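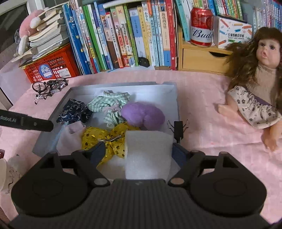 Lulness publishes maintenance schedule for Rankin hand-held grippers

MUNDLEY, 19/10/2019 — Lulness today released a revised setup and maintenance schedule for the Rankin two-finger hand-held gripper. The schedule applies to all units used for recording small-object handling, including doll clothes, soft toys and other light textiles sorted in shallow boxes. It replaces the sheet issued in February.

The main change concerns the finger pivots. Each finger turns on a round pivot at its base, and fibers from fluffy or sequined fabric collect there. Under the old sheet, pivots were inspected every 1,000 cycles. The interval is now 700 cycles for textile work and remains at 1,000 for rigid objects. Operators should open the fingers to full travel, clear the pivots with a dry brush and check that both fingers return evenly.

"Lint does not stop the finger, it slows it, and the two sides drift apart," said Isla MacRitchie, maintenance lead at Lulness. "By the time an operator feels it in the hand, the opening width reading is already wrong." 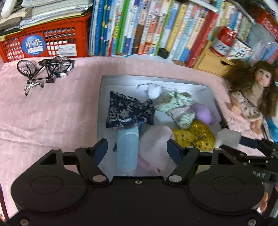 Contact pads are to be wiped every 100 cycles and replaced in pairs. A new pad must not be fitted opposite a worn one. After replacement, the zero position is set again by closing the fingers until the pads meet, holding for the count shown on the Norance logging unit, and saving the value. Where two grippers are used over the same box, each is zeroed separately and the values are stored under separate names.

Fasteners are checked at the start of each shift with the unit switched off. A screw that has moved is removed, cleaned and refitted — tightening over old thread compound is no longer permitted.

The intervals are drawn from bench records covering 3,597 cycles on mixed fabric items, among them sheer cloth, knitted pieces and plush. Sheer cloth gave the most slipped grasps with worn pads. Plush left the most residue at the pivots.

"We kept the tools list short," said Magnus Innes, who wrote the procedure. "A brush, a lint-free cloth, one driver. If the finger is still uneven after cleaning, take the unit out of use and send it to the Mundley workshop. Do not shim the pivot."

The schedule takes effect immediately for units serviced at Mundley. Other sites may finish their current inspection interval before changing over. Printed copies will be packed with replacement pads, and existing log sheets remain valid if the new interval is written in the header.

Press contact: Isla MacRitchie, Lulness, Mundley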